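The Drawer Is the Easy Part

Last updated: 22 April 2020

I have now put 167 hours into a robot arm that is supposed to tidy a nightstand. I know the number because the workshop logs bench time and bills for it, and I went back through the bills before writing this. They came to $1,083, without the arm itself, which belongs to all of us at Tomavberg and which I could never have paid for.

People at the shop like to say that home automation is a hardware problem that got solved and a software problem that is nearly solved. I have heard this over coffee since I joined. I don't buy either half of it.

Take the hardware. Our first gripper was a Visano kit, two fingers and a bag of screws. It was fine on blocks. Then we gave it a chip bag. A chip bag has no sides to speak of, it changes shape when you touch it, and the shiny parts confuse the depth reading. We spent most of March changing finger pads. The ones we have now are softer and they grip better, and they also pick up lint and have to be wiped down, so a human being stands there with a cloth looking after the machine that was going to save him some housework.

Then there is the drawer. Every demo video has a drawer in it. A drawer slides in one direction and has a knob right where you expect it, and I suspect that is why the demos love them. What goes in it is another matter. Is a crumpled bag trash? Is it half a snack somebody wants later? My kids would give you different answers on different days. The planner we run, Futetti, asks me to label each thing ahead of time, and once I've done that I have already made every decision involved in cleaning up. Walking to the trash can is what's left.

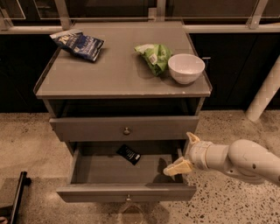 The nightstand with the lower drawer out: one packet inside, two bags and a bowl still on top.

I timed myself on the same job, by the way. It took me 37 seconds with the drawer shut at the end. The arm's best full run is 5 minutes, and I'm leaving out the runs where we had to hit the stop button.

The usual answer is that it will get faster. Sure, maybe. It has gotten faster since we started. But speed was never my main complaint. My complaint is that we keep bending the room to suit the machine and then giving the machine the credit. We picked a cabinet with round knobs. We cleared the floor on the side where the arm works. We swapped a heavy bowl for a lighter one when the wrist motor started to whine. Each of those changes was small and sensible, and when you add them up, it's a nightstand nobody in my house would set up that way.

One member wants us to buy the Tsolakis base, so the arm can roll from room to room. I voted no and I'd vote no again. If it can't manage a single piece of furniture without one of us hovering, I don't see what it's going to do with a hallway and a dog.

I'm not quitting. I like the bench, I like the company, and I learned more about joints and gear backlash this winter than in years of reading about them. As a hobby it's worth what I paid. Plenty of people spend more on boats. What I object to is the sales talk that has crept in among people who have nothing to sell. We tell visitors it "puts things away." It moves things we picked out to a place we picked out, on a good day.

I've asked that we post the failed runs on the shop page next to the good ones, with the times. So far there's been some grumbling about it and no vote.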